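Skokilby Chess Club Game Records – README

Version of Thursday, May 6, 2021
Maintainer: Clodagh Fahy

Summary

The set holds 1000 club games in PGN, typed in from paper score sheets. Games come from the Skokilby evening league and the Drikgate weekend open. Both players' sheets were used where both survived. The bishop is written B throughout, including in games whose sheets used Irish or French piece letters.

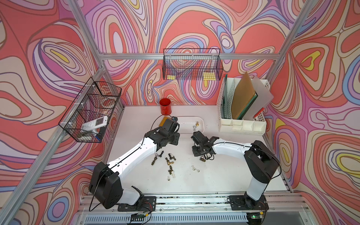
Files

games.pgn – all games, one blank line between records
players.csv – player ID, club, rating at time of play
errata.txt – known faults, oldest first

Fields

Event, Site, Round, White, Black and Result are always filled. ECO is filled where the opening runs at least three moves. Clock times are given for the Drikgate games only. An unreadable move ends the record at the last legal position, and the Termination tag is set to "unreadable".

Checks

Every record was replayed for legality. A sample of 100 games was then compared with the sheets by a second reader, and 92 matched on the first pass. The rest had wrong disambiguation, mostly knights and rooks on a shared file, and were corrected.

Known problems

Draw offers are marked on some sheets and not on others, so the "=" comment should not be used for counts. Same-colored bishops after underpromotion break the Moriarty import script – use the plain parser for those games.

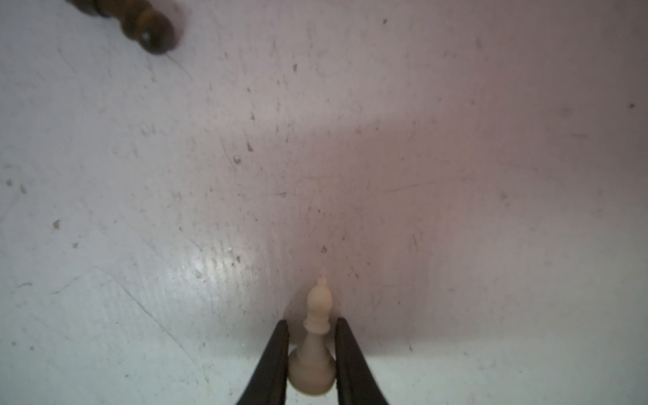 Brahim Tawfik: The April build still has Black resigning one move early in the round 3 games from Drikgate. My sheets show the bishop check on b5 being answered. Can these go into errata.txt before the next build?

Added to errata.txt. Corrected moves will go into games.pgn once both sheets have been read again.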